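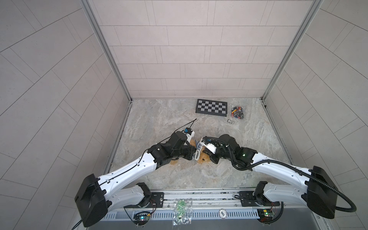

ok thread on the handover result because a few of you asked and I'm bad at answering DMs

1/ Quick recap. We train one policy for both arms from teleop demos. Soft toys are the worst thing we do. They squish, they flop, and with two grippers in close the toy is half hidden at the exact moment you need to see it.

2/ Our first run used 300 demos, all on a clean table. Looked great in the lab! Then Theresia Gisler dumped a bunch of junk on the work surface (bags of parts, a chessboard case) and success fell to 40 percent. Ouch.

3/ I figured we needed more demos. Ovidiu Voicu figured we needed messier ones. So we did it his way: same 300 count, but with stuff lying everywhere, and we swapped the wall patterns between batches too.

4/ 82 percent. On clutter it had never seen. I owe Ovidiu lunch.

5/ Second change, smaller: we dropped the fixed "pass it here" point and let the two arms meet wherever. The demos got uglier and the policy got better. I still don't have a good story for why, so if you do, please reply.

6/ Stuff that still fails: anything floppy held by one end, and regrasps. If the second gripper closes on fabric and misses the stuffing, the toy slides out and the policy just kind of hovers there looking sad.

7/ We also tried over 500 clean demos to be fair to my idea. It helped a little, nowhere near the messy set. Fine.

8/ Writeup is going on the Flinwood page sometime in October, with the failure clips. Next up is zippers, pray for me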